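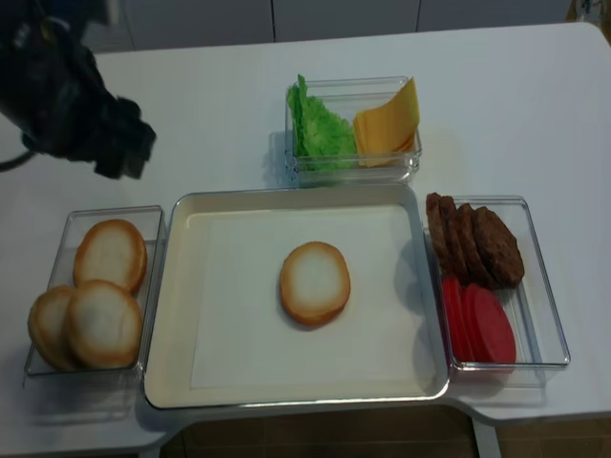
Bun base on the lined tray, fillings in the clear tubs

Ruvley serving tray and clear tubs, reviewed by Aino Halonen
Oct 9, 2023

I bought the tray and tubs from Toivonen for burger nights, when everyone wants something different. The tray goes in the middle and the tubs sit round it within reach. It is big enough to build on comfortably, and the thin silver-coloured rim makes it smart enough to take to the table.

The clear tubs are the better half of the set. I can see when the buns are running low, and lettuce and cheese share one tub without trouble. Cheese slices do stand up above the side — fine for an evening, no good if you want to stack things in the fridge.

The cream inside marks if sauce is left on it, so I now put paper down first. Washing up takes about 10 minutes for the lot. 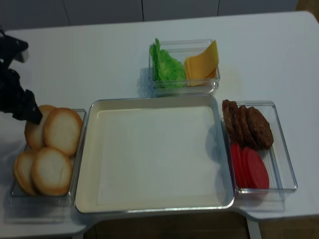 Would I buy it again?

Yes, though I would like lids. The tubs scratch if you use a scourer — a soft cloth is enough.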